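From: Mirko Vitale
To: cell-practice list
Date: 12 May 2022
Subject: Re: Draft rule 4, cables and loose items in two-arm cells

Raffaele Cirillo wrote:
> I've read the draft Mirko sent round. Rule 4 says "no loose
> items within reach of either arm." I can't sign that for Orska.
> Half of what we do is cloth, and cloth is a loose item. Also,
> does a cable count? We have 20 stations and every one has a
> cable on the table somewhere. Please say what you want us to
> write on the check sheet.

Raffaele,

Fair point on the cloth. The rule was copied over from the Kukus sheet, which was written for rigid parts in trays. I'd split it in two: 4a for the workpiece and 4b for everything else.

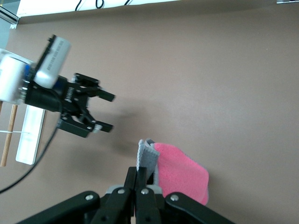 For 4a, the workpiece is allowed to be loose and allowed to be soft. What the sheet should ask is whether it lies clear of anything else the fingers could close on. A pink fleece with its gray edge folded up, with one gripper right at the fold and bare table around it, passes as far as I'm concerned. I would not ask for a clamp or a mat under it.

4b is where I'd be stricter. Cables count. On that same table a black cable runs from the other gripper down and across the surface and off to the left. I'd mark that as a finding, though a minor one. The wording I propose is:

4b. Cables on a moving arm are tied back along the arm as far as the last joint allows. Any length that can still touch the table is noted on the sheet, with the side it leaves from. Cables hung on the back wall are checked for slack once a month.

String and dowels go under 4b too. If they are part of the setup, list them. If they aren't, take them out before power on.

Zuccaro asked for a maximum free cable length. I'd leave that out until September. We have 52 filled-in sheets and most of them leave that box blank, so any number we chose now would be a guess.

Rule 5 (speed during teaching) stays as it was. If you have changes to 4a or 4b, send them as full sentences so I can paste them in.

Mirko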